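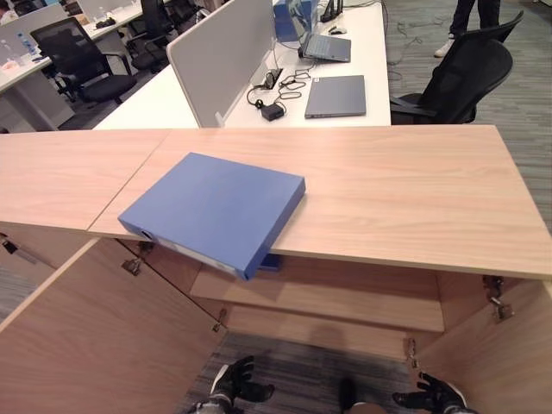
Clullar two-hand kit, the office filing package – worth renewing?

dockside_ops
We've had the Clullar kit on a paid trial since April and I have to tell my boss yes or no on the lease. What we bought is the upper body with both hands, the Pitado task software, and the setup service. The task is binders. Take them off the top of a low cabinet, put them on the shelf inside, and do it again in reverse when people want them back. Doors stay open for now. We aren't paying for the door module.

My short version so far: the hands are good, the software is fine, the support plan costs too much. Interested in what other people got for their money.

mtrl_handler
What's the lease, if you can say? We were quoted 300 a month over the base for the Pitado license and I walked away from it.

dockside_ops
Same 300. It includes remote retraining, two sessions per quarter. We've used one.

greybench
I ran one for a while at a Lirkthorpe site doing nearly the same job. My trouble was always the pick. A binder lying flat on a cabinet top gives the fingers nothing to get under. You need it hanging over the front edge a little or the hand just pushes it toward the back. Is yours doing picks from flush, or does somebody set them up?

dockside_ops
We set them with an overhang, spine to the front. I should have said that in the first post. Flush picks are on the Clullar feature list as "supported" and I have not gotten one I would call reliable. 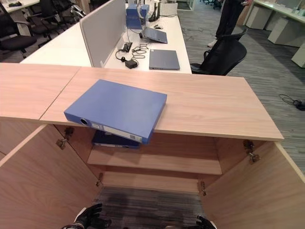 The other thing I'd flag is two binders of close color. We have blue and navy. Pitado lets you name each one in the task list, and you have to do that before you teach the placement or it asks you to redo the whole set. The manual has it in the wrong order. I lost a morning to it.

tallow77
So you're paying 300 a month for a machine that needs a person to put the binder in the right spot first. I don't get this thread. A temp could clear that cabinet in the time it takes the thing to boot.

greybench
Depends what you want it for. If all you want is filing, sure, hire the temp. The places I know that lease these are trying out a general setup on an easy job before they put it on a harder one. Filing is the easy job.

tallow77
Then call it a trial and price it like a trial. The brochure says "office ready."

dockside_ops
I'm with you on the brochure. Not on the rest. Our plan is parts bins next, and I'd much rather find the weak points on a binder.

mtrl_handler
How is the wrist camera option? Clullar lists it as an add-on and Warrier sells one that's supposed to bolt on to the same mount for less.

dockside_ops
We have wrist views on ours. They help on the last bit of the approach, when the head camera is mostly looking at the back of the hand. 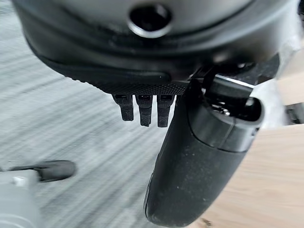

On fast moves the wrist picture smears badly, so I dropped the arm speed for the final approach from 17 to 13 on the Pitado slider. No idea what the units are. It made more difference than the retraining session did. Dust shows up on the black plastic fast too, so put a wipe-down on your weekly list.

greybench
Don't do the Warrier mount. We tried it and had to recalibrate every time someone swapped the hand. The Clullar one costs more and stays put.

mtrl_handler
Recalibration takes what, ten minutes? I have the Warrier on another arm and I've had no problem with it. I think you got a bad bracket.

greybench
Could be. We had 2 of them and both moved.

lowvolt_pat
Question from someone who hasn't bought yet. Does it hand off between the two hands, or does each one work its own side?

dockside_ops
You can set it either way. We keep placement on the right hand and leave the left out of it unless the binder is a heavy one. Handoffs work but they add a lot of time, and I didn't see a better result at the shelf. Tilting the binder before it goes in is a separate setting called entry angle. The default was too flat for our cabinet.

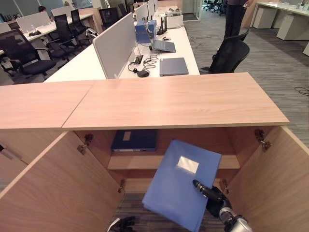 Blue folder in the right hand at the cabinet, label window showing.

lowvolt_pat
Thanks. What did you end up with for entry angle?

dockside_ops
I'll have to look at the saved task. It was a few steps up from default. If your shelf is deeper than ours it won't carry over anyway.

tallow77
Still waiting to hear yes or no on the lease.

dockside_ops
Leaning yes on the hardware, month to month on Pitado if they'll allow it. Sales has the question. I'll post when they answer.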